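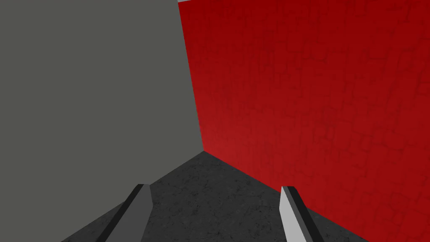

Okow Hoops Box Scores

Game and player records for men's college basketball, collected from public box scores and put into one layout. The set covers 24 seasons. It was put together for people who want to look at conference play, roster turnover and coaching changes without having to clean the same tables every fall.

Contents

games.csv has one row per game, with date, site, both teams, final score and number of overtimes.
players.csv has one row per player per game: minutes, shots, rebounds, assists, turnovers, fouls.
rosters.csv lists class year and position by season.
conferences.csv gives each school's league membership by season. A school that switched leagues has a separate row for each membership.

Files are UTF-8, comma separated, with a header row. Missing values are left blank. A zero means zero.

How it was built

Box scores were parsed with the Finard reader and matched to schools using the Zerouali name table, which handles the usual trouble with abbreviations and renamed campuses. When 2 sources disagreed on a score, the home school's version was kept and the row was flagged in the column src_conflict. Player names were matched within a school only, so a transfer gets a new player_id at the new school. The file transfers.csv links the ones we could confirm.

Known problems

Minutes are missing for many early games at smaller schools.
Exhibition games against lower-division teams are included for some schools and left out for others. Filter on game_type if this matters to you.
Redshirt status in rosters.csv is incomplete. Don't use it to count returning seniors.
Neutral-site games are sometimes marked as home games, mostly in early-season tournaments.

Updates

The set is rebuilt each April after the postseason ends. Corrections sent during the season are held until then, unless they affect a final score. Version 2 changed the team_id format, and older scripts will need the lookup in id_map.csv.

Loading

The Fimico package reads the folder directly:

fimico load okow-hoops --season all

Any CSV reader will also work. Read team_id as text, or leading zeros will be lost.

License

Free for research and personal use with credit to the Okow project. Ask before reselling.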